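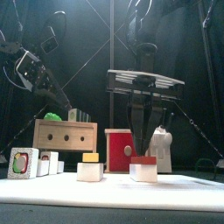 Why not just retrain the whole thing? A reader asked me that under the last post, and added that if a policy can't tell when it's finished with a block then no amount of glue code around it is going to save you. Fair point, and I typed out three different replies before deciding it needed a post.

So, some background if you skipped the last one. I've been fighting with the release step in Velent, the little planner I've been writing on and off since December. Velent sits on top of the learned policy and decides which skill runs next: reach, grasp, lift, place, let go. The policy does the moving. Velent does the nagging. And the part it's been getting wrong is the moment between "place" and "let go," when the fingers are still on the block and something has to say okay, that's a stack, open up now.

My first version of that check was embarrassingly simple. It looked at the height of the gripper, compared it to where the top of the lower block ought to be, and if the two numbers agreed it called the block placed. Works great when you know exactly how tall everything is! Works a lot less great when the table is covered in foam, because foam gives a little when you push on it, and then all your heights are off by just enough to matter. I ran 50 stacks with that version and it opened at the right time on 42 of them. The rest were a mix of opening early (block drops, block tips, I say a word) and sitting there pressing down forever like it was trying to staple something.

The second version uses the wrist camera too. I crop the view down to the area between the fingertips and ask a tiny classifier whether the two blocks are touching. I had high hopes for this one. The trouble is the fingers themselves — they're long and black and they come together in a V, so right when you want the best look at the contact line, they're hogging the picture. The classifier learned to be very confident about fingers.

What I'm running now is a vote. Height, finger current, and the camera each get a say, and Velent wants two of them to agree for 5 frames in a row before it calls for release. It's dumb and I love it. It's also all in one config file, so I can change the number of frames without touching code, and I've been doing that way too much.

Back to the retraining question. Yeah, I could collect a pile more demos and hope the policy picks up the release timing by itself. I might still! But a training run takes me all night, and changing a threshold takes me as long as it takes to find the right line. And when the vote goes wrong I get a log that tells me which of the three was lying. With the policy alone I get a shrug.

One bug that ate a whole evening, in case it saves somebody else: the two arms publish their joint states with separate clocks, and mine had drifted 58 milliseconds apart. Velent was pairing one arm's camera view with a stale height. Stamp everything on arrival, on one machine, and move on with your life.

Next up is two-high stacks with the second arm holding the bottom block steady. I haven't written a line of it yet.

Contact | © Velent build notes | Back to top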